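Buscar en los apuntes Introduzca un término Ir

Apuntes de Metrología casera. Sesión 5: vasos, jarras y lo que prometen las rayitas
Curso Kurup de medidas cotidianas, aula Dorkthorpe
Versión del 1/3/24

Empiezo por lo que más protestas levanta: una raya impresa en un plástico no es una medida. Es una afirmación del fabricante, y como tal habría que tratarla. En enero repartí el cuestionario de siempre y casi todo el mundo contestó que «si tiene escala, mide». Pues depende. Depende de la pared, de la mesa, del ojo y de las ganas que tuviera alguien de hacer bien el molde.

El material de la sesión es plástico transparente corriente: vasos, un bol, jarras con pico. Se trabaja sobre mesa blanca, que dicen que ayuda a leer. Yo lo dudo. Con mucha luz encima, un borde transparente sobre fondo blanco desaparece con bastante facilidad, y el que lee termina adivinando.

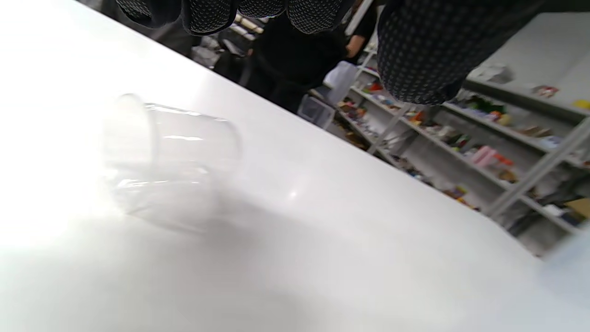
Primera comprobación, antes de echar agua: la estabilidad. Un vaso ligero y vacío se vuelca con un roce de la manga, y un vaso que se vuelca es un mal instrumento por muy bonita que tenga la escala. Apunten en el cuaderno cuáles se han caído. Suele ser un dato que se omite.

Segunda comprobación: la forma. En un recipiente de paredes abiertas, la misma altura de líquido no vale lo mismo abajo que arriba. Las rayas deberían ir juntándose hacia la boca. Si van todas a la misma distancia, sospechen. Los boles ni los discuto – son demasiado anchos, y un error de altura pequeño se convierte en uno de volumen bastante serio.

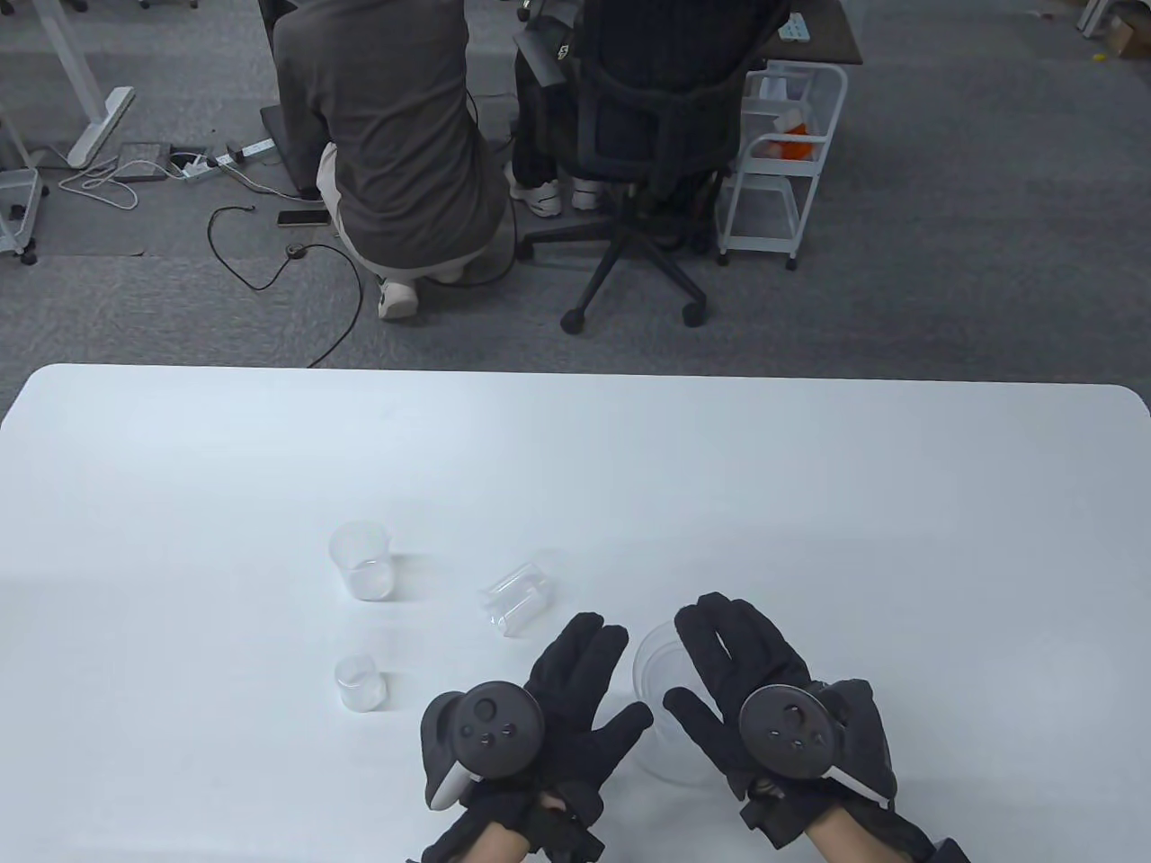 Fig. 2. Vasos de plástico transparente, uno de ellos volcado, y un bol.

Tercera: el pico. Se vende como garantía de vertido limpio. Lo que queda pegado a la pared y al pico no llega al destino, y en volúmenes pequeños se nota. El manual de Voseo que usamos otros años recomendaba escurrir 3 segundos y dar el resto por perdido; me parece optimista, pero sirve de convenio mientras lo hagan todos igual.
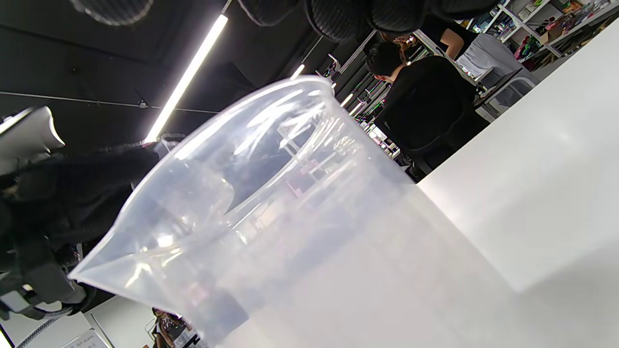
Fig. 3. Vaso de precipitados de plástico translúcido, con pico, inclinado.

Sobre los translúcidos: un plástico lechoso deja ver que hay algo dentro, y poco más. La curva del menisco se pierde. Hay quien los prefiere porque «brillan menos». Que me lo demuestren con una balanza.

Ejercicio. Llenen cada recipiente hasta una raya, la que quieran, pesen y resten la tara. En mi cuaderno hay 58 lecturas hechas así. La ficha 1493, disponible en la carpeta Skaltoseo, trae la tabla en blanco. No redondeen antes de tiempo, y no copien la cifra del compañero, que luego se ve.

Con varias jarras hay que hacer además el cruce: llenar una, pasar a otra, leer en la segunda. Si las dos escalas no coinciden, al menos una miente – cuál de ellas, eso lo dirá el peso.

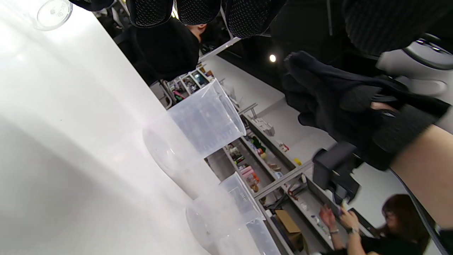 Para cocinar todo esto sobra, objetó una asistente en la sesión anterior: ella lleva años haciendo bizcochos con la misma jarra y le salen iguales. Puede ser. Una jarra que se equivoca siempre en lo mismo da bizcochos iguales, y el problema llega al cambiar de jarra o de receta. Le pedí que la trajera para pesarla.

Pendiente para la próxima: leer la escala con el ojo a la altura de la raya y repetir la lectura de pie. Anoten las dos.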